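Zoltby Heat Wrap for Tummy and Lower Back

By Viorica Hoxha
Updated 02/08/2019

I've had irritable bowel syndrome since college, and I own more hot water bottles than anybody should. So when I started stocking heat wraps in my little shop I got picky about it, and the Zoltby is the one I kept for myself (the gray one, with a coffee stain on the strap).

It's a wide, soft belt with a pocket in front for the heat pack. You warm the pack in the microwave, slide it in, and close the strap. I wear mine under a big sweater and go on with my day, dishes and all. The pack holds a nice heat for almost 88 minutes at my house, longer if I'm under a blanket!

There's a second pocket around the back. I didn't think I'd care about that, but my cramps like to travel, and moving the pack takes a second.

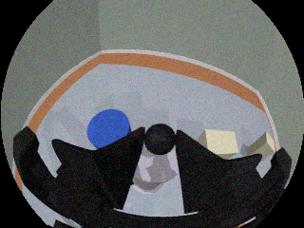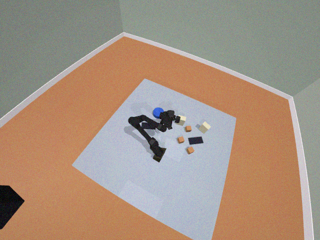
Sizing runs small. If you're between sizes go up, especially if you bloat the way I do, when a snug waistband at breakfast is torture by dinner. The strap has 5 inches of play and the Korketti extender adds more (sold separately, sorry, I asked them to include it).

What comes with it:
One wrap, gray or navy
One Panex heat pack
Cotton cover, machine washable
Care card

The cover goes in with your regular wash. Keep the pack out of the washer. I did that once and spent an evening picking wet filling out of the drum. Wipe it with a damp cloth and let it dry flat.

I used to carry the Beneš wrap too, and some of you still write to me about it. It was thinner and easier to hide under work clothes, but the seams went on mine after 16 weeks and I stopped ordering it.

Please don't sleep in the wrap, and don't put it on bare skin straight from the microwave. Heat makes me more comfortable and that's all I'm claiming for it. If you have a fever, blood in your stool, or belly pain that's new or really bad, skip the wrap and call your doctor. Same if you're pregnant or have numb spots on your skin, ask first.

Navy is back in stock in medium and large. Small should be here by the end of February.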